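The Hardest Part of Throwing Out a Bottle

If you have ever cleaned up after a party, you already know most of what there is to know about throwing away bottles. You grab one, you look around for the bag, you drop it in, and while that one is still falling your other hand has gone off to find the next. You're probably talking to somebody the whole time. It's the kind of chore that hardly counts as one, and I had never given it five minutes of thought until I spent a long June afternoon at the Talura lab, on the second floor of an old button factory in Vundeleck, watching two robot arms try to do the same thing.

The research project there is called Lis, and its goal sounds almost too modest to need a grant. Two arms share a table, there is a heap of used drink bottles in front of them, and there is a bin. The bottles are supposed to end up in the bin. What the team wanted to find out was whether a robot could learn this purely by example, from people steering the arms by hand through the job over and over, and (this is the part they get excited about) whether the two arms could learn to share the work without anyone writing down whose turn it was.

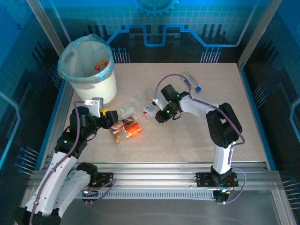
The two arms at the bottle pile in the Lis work cell, with the lined bin at the back left.

Bottles turn out to be wonderful troublemakers. They roll when you touch them. They come fat and skinny, crumpled and smooth, and the clear ones have a way of vanishing against whatever they're lying on, so that a camera sees a cap and a label and a good deal of nothing in between. The researchers picked them for exactly those reasons. An earlier version of the project used wooden blocks, and the arms got very good at wooden blocks, and everyone agreed that the world was not suffering from a shortage of robots that could pick up wooden blocks.

The method they settled on is one they call Trakau, after the lake town where the group holds its summer retreat and where, I was told, most of it was worked out on the back of a ferry timetable. I'll do my best with it. A robot that learns from examples usually looks at what its cameras show, decides on a short run of movements, carries them out, and looks again. That works nicely for one arm. With two, you can treat the pair as a single big creature with a lot of joints, which is tidy on paper but needs a mountain of examples, or you can let each arm think for itself, in which case they tend to go for the same bottle and meet in the middle like two people in a doorway.

Trakau sits somewhere between the two. Each arm plans its own movements, but before either one commits, it passes the other a very small summary of what it is about to do. The summary isn't a sentence or a command, just a handful of numbers that the system has learned to find useful. If the left arm is leaning toward a certain bottle, the right arm's plan gets nudged away from it. Over training, the two settle into a kind of manners.

To teach it, the team recorded 3403 demonstrations, with people taking turns at the controls in short shifts so that no single person's habits would take over. Some of the demonstrators worked from the outside of the pile in. Others went for whatever was nearest the bin. One stubbornly saved the orange labels for last, and for a few weeks the robot did too, until more recordings watered the habit down.

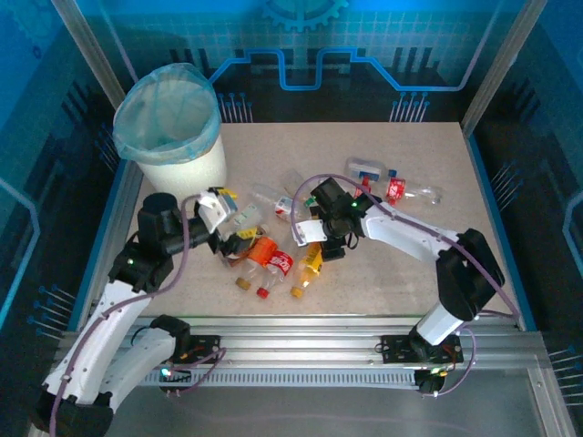
Bottles spread across the table, one of them held in the left gripper beside the bin.

Then came the testing, which is the slow and rather patient business that takes up most of a robotics researcher's life. The group ran 200 trials with 8 bottles each, scattered fresh every time, and compared the new method against the two older approaches. I won't march you through the tables, which are in the paper for anyone who wants them. The short of it is that the arms using Trakau cleared the whole table more often than either rival, and they got in each other's way a good deal less. The gain was biggest when the bottles started out bunched together, and it shrank to very little when they were spread far apart, which makes sense when you think about it, as there isn't much to negotiate over when everyone has plenty of room.

There were failures too, and the team was generous about showing them to me. They keep a folder of them, and they opened it with the sort of fondness other people reserve for baby pictures. A bottle squirts out of the fingers and rolls off to the far side. An arm closes on thin air where it was sure there was some plastic. Both arms, having been so polite to each other, hang back from the same bottle until the clock runs out. That last one happened in 3 of the trials, and it's my favorite.

A good share of the remaining trouble comes down to seeing. The overhead view is fine for deciding which bottle to go after, but the last little bit of the reach depends on the cameras at the wrists, and those have a hard life. When the gripper closes in, the thing it's reaching for swells up until it is nearly all there is to see, and it goes soft and blurry besides.

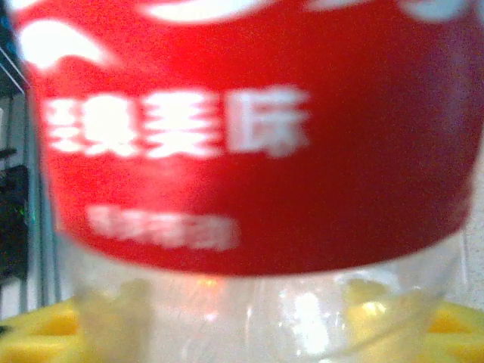 A person in that position would stop looking and simply feel for it. The arms have no sense of touch to speak of, so they have to make do with whatever they remember from a moment earlier, and the researchers found that letting the system hold on to a slightly longer stretch of recent views helped it more than any fancier camera they tried. It was a cheap fix, and it came late in the project, after a good many expensive ones.

What they'd like to try next is a third arm. The little summaries ought to stretch to three without much fuss, at least in theory, though the table may need to be bigger and the lab has a pillar in an awkward spot. They are also collecting cans. There was a sack of them by the door when I left, and a handwritten sign asking people to rinse theirs first.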